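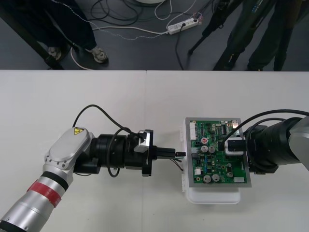 What is the most common cause of a stopped connector insertion cell?
Most stops come from a change in the position of the board holder or the gripper, and they are solved by teaching the reference point again.

The Clernwood cell is a two-arm robot cell for putting cable connectors into circuit boards. It was set up in a workshop in Guimarães and takes its name from the Clernwood test program, for which it was first planned. One arm holds or supports the board, and the other brings the plug. The cell is controlled by the Folix software, which also keeps the service log.

Setup

Both arms stand at the same table and have their own base coordinates. Before the first run, the operator must join these coordinates with a calibration pin. The pin is touched by each gripper in 7 positions, and Folix calculates the distance between the two bases. If the result differs from the stored one, the bolts of the bases are checked first and the software after.

The board is clamped by its metal frame, never by the components. The clamp should be closed by hand the first time, at low force, while another person watches the edge of the board. The plug is gripped with its wires hanging free. A wire which is caught between the jaws turns the plug a little, and the insertion then fails on one side.

Wrist camera

A small camera at the wrist looks at the board before every insertion. It searches for printed marks and for the corners of the connectors, so the lens needs to be clean and the light constant. On boards with several similar connectors, the printed text is also used to choose the correct one.

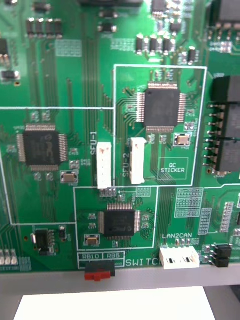
Circuit board with connectors marked SFU-1, SFU-2 and LAN2CAN, view from the wrist camera.

Shiny chip pins can give false corners. In this case the exposure is made shorter, and the search area is drawn smaller around the connector.

Maintenance

The gripper jaws are wiped at the start of each shift. After 600 insertions the jaw pads are inspected for wear, and after 2000 they are replaced in pairs. The cable which goes over the gripper must keep a free loop in all wrist positions. A tight cable pulls on the wrist, and the force sensor reads this as contact.

Repair

The wrist cable is the part most often changed. The arm is moved to its service position, power is switched off, and the old cable is left in place until the new one is laid beside it. The replacement set, sold by Lurnutano, has the part number 364. After the change, the force sensor is set to zero with an empty gripper, and the calibration with the pin is repeated for that arm only.

See also: Force control, Hand-eye calibration, Wire harness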